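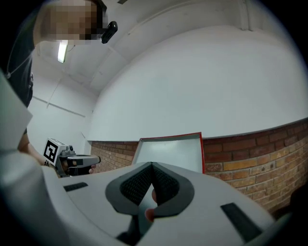 The Clemley finger pinch fault was a recurring safety problem in the hand-held grippers used at the Clemley workshop in Bostwood. Operators' fingertips were caught in the gap between the two soft finger pads when the jaws closed. The fault led to 16 recorded injuries, all minor, and to a pause in data recording during July.

Background

The workshop was set up by Ninville, a company that trains robot arms for kitchen and packing work. Operators carried one gripper in each hand and did ordinary tasks such as lifting trays and sorting cutlery. Finger movement was driven by a trigger linked to both pads through a small gear set. A return spring opened the pads when the trigger was let go. Ninville had 200 of the grippers in service at the time, made for it by a supplier named Castaño.

Cause

The pads are flexible and bend away from each other under load, leaving a narrow opening near their base. Operators often reached into this opening to clear crumbs or to push a slipped pad back onto its mount. In normal use this was harmless, as the spring held the pads apart.

After long use the spring seat wore down. A worn seat could let the spring jump out of place, and the gear set then snapped the pads shut with no pull on the trigger. Brayan Huaranga, a repair technician at the site, traced the wear to a batch of seats molded with too little filler. His tests found that seats from the batch began to fail after some 400 hours of use. Seats from earlier batches showed no comparable wear.

Injuries

Most of the injuries were bruised fingertips. Two operators lost part of a fingernail. In one case the operator, Yurani Cárdenas, could not release the pads with her free hand and had to wait while a coworker took out the housing screws. Her written report was the first to say that the trigger had not been touched. Earlier reports had been filed as operator error.

Response

Recording stopped for nine working days. Ewan MacBrayne, who ran the site, had every gripper opened and its spring seat checked. Worn seats were replaced with metal ones, and a guard was fitted over the base of the pads on new units. Operators were told to lock the trigger before touching the pads and to clear debris with a brush.

Castaño accepted the finding on the seats but disputed the need for a guard, which it said reduced the opening width of the jaws. Later units kept the guard in a shorter form. One further pinch was reported after the changes, on a gripper that had been returned to use without the new seat.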